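Home / Elections / Petitions / Recall FAQ

Recall Petitions in Sikport: Frequently Asked Questions

Last updated Dec 17, 2025

Who can be recalled?

Any elected city official: the mayor, a council member, or a member of the water board. Appointed staff, including the city manager, cannot be recalled. An official must have served at least 30 days of the current term before a petition can be filed.

How many signatures are needed?

A citywide recall requires 3542 valid signatures. The number is set by formula from turnout at the last regular city election and stays fixed until the next one. Ward petitions use the turnout in that ward only, and the clerk gives the figure in writing when the petition is opened.

Who may sign?

A signer must be registered to vote at an address inside the city on the day of signing. For a ward petition, the address must be inside the ward. Registering later does not cure a signature given too early.

What makes a signature invalid?

The usual grounds are a missing date, an address that does not match the voter file, a signature that does not resemble the one on record, or a page with no circulator statement. Abbreviated street names are accepted. Ditto marks are accepted for the city but not for the street address. 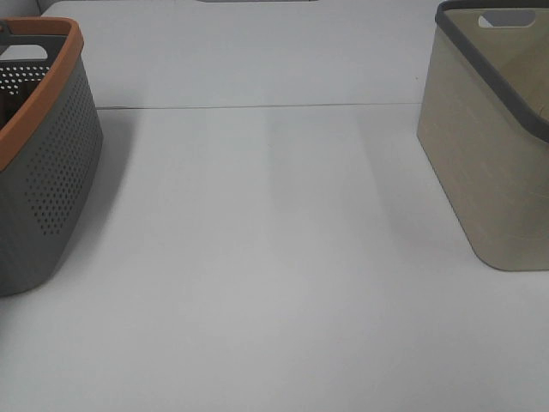 Storage baskets on a white tabletop, the one at left gray with an orange-brown rim.

Can I sign online?

No. The Draltix portal shows the status of a petition and the text of the charge. It does not collect signatures. A printed page signed by hand is the only accepted form.

Can I take my name off a petition?

Yes, until the petition is filed. Send a signed request to the clerk with your name and address as they appear on the page. After filing, names cannot be removed.

How long does the check take?

The clerk has 14 business days from filing. Every signature is compared with the voter file; sampling was dropped in October. If the petition falls short, sponsors get one extension of 19 calendar days to turn in additional pages. Pages already filed are not checked a second time.

May observers attend?

Each side may name observers in writing. Observers may look at any page but may not handle, copy, or photograph it. Objections go to the supervisor on the form provided and are ruled on the same day. 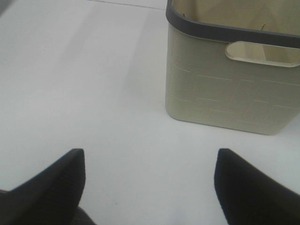 Mārtiņš Dzene wrote to ask whether a voter who moved from Avotiņš Street to Prernis Road during the petition period has to sign again, and whether doing so would void both entries.

The first signature stands if the voter was registered at the old address on the date written next to it. A second signature by the same voter is struck as a duplicate, and the first is kept. In a ward petition, a later move out of the ward has no effect on a signature that was valid when given.

Does the official have to resign once the petition is certified?

No. The official remains in office with full powers until the recall vote is certified. A resignation before ballots are printed cancels the vote.

Where are petitions filed?

At the clerk's counter, in person. Mailed petitions are returned unopened. Questions about a pending petition should be sent in writing to Reda Badawi, Petitions Desk, Sikport City Clerk.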